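Reading time: 2 minutes

What a Small Harness Track Means to Groston
Student project report by Etelka Pintér

When I chose this project I thought I would be writing mostly about horses, and I'm afraid I became rather fond of several of them along the way, but a good part of it ended up being about gate money. The trotting track at Groston races through the winter, and I spent a good deal of last December standing by the rail in two pairs of socks, handing out my questionnaire to anyone kind enough to take one.

In the end 38 people filled it in. Most had come with family, and a fair few told me (at some length, which I loved) about horses their grandparents had driven. The track holds 3,000, though the best crowd of the season was well short of that. Seventeen of my replies came from people living in Trekent, which surprised me, as the bus takes an age.

I also talked to the Hajdu stable, who keep trotters at Geria and very patiently explained stake money, shoeing and feed bills to me over tea. A winning driver there gets a sash, a handshake and flowers.
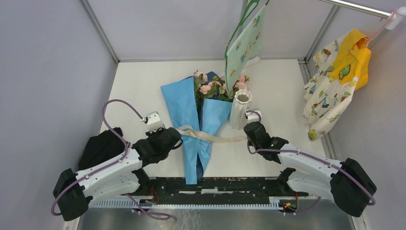

A bouquet with bright blue wrapping paper.

Entry fees stood at 190 for the season, and the smaller owners felt that keenly. With more time I would have liked to compare this with a summer track, and to ask the younger visitors what might bring them back.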